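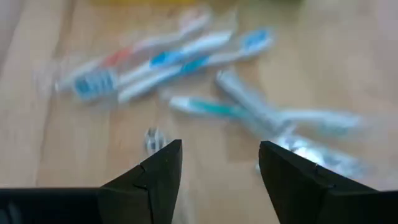
**Linel youth intake – loan or permanent?**

**backpost_2**
The club site has the centre-half from Tunesier down as a two-year scholarship. The local paper calls it a loan with an option. These are different registrations and they affect the squad list in January. Does anyone have the league notice?

**Offside Ledger**
Notice 3515 on the league page. It is listed as a permanent transfer, compensation undisclosed. The paper has mixed him up with the full-back from Aguiar, who is on loan.

**backpost_2**
Thanks. That leaves one loan place open in the under-18s.
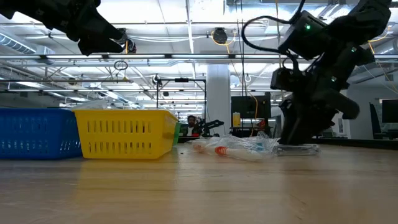
**sotent_end**

It doesn't. The keeper counts as well. He came in on a youth loan last summer and it was extended, so both places are taken until he goes back or signs.

**Offside Ledger**
Extensions inside the same registration period don't use a second place, but the first one still stands. Agree with sotent_end on the total.

**backpost_2**
I read the rule differently. Players under 17 at the date of signing are exempt – see the note under the table. The keeper was 16.

**sotent_end**
The exemption covers scholars. He was never a scholar at Linel, he is still one at his parent club.

**throwin_dave**
Whichever it is, they have signed three defenders and no left-footer. The lad from Aguiar played 120 minutes in the cup tie on the wrong side and was caught inside for both goals.

**Offside Ledger**
The second goal was a set piece. He was on the near post, where he had been told to stand.

**backpost_2**
I have emailed the league about the under-17 note. Will post the reply.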